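Plodcombe Household Plastics Price List, README

Last update 2021-06-25, Agnes 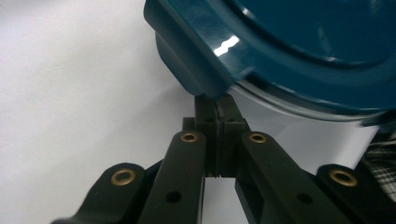 376 rows, one per item per shop. Prices typed in by hand from paper shelf lists, so expect slips. Started in April, 3 shops so far, Dukbridge still missing.

Files
prices.csv - main table
shops.csv - shop codes and adresses
old/ - dont use

Columns
item, color, size_cm, price, shop, note

Known problems
- size is sometimes height, sometimes width. check note
- "teal" and "green" mixed up in rows from Unnur
- row 548 in the old file is a duplicate, dropped
- blank price = label unreadable, not free

Free to reuse, credit is nice. Corrections to Mikkel Laxdal, one row per line pls.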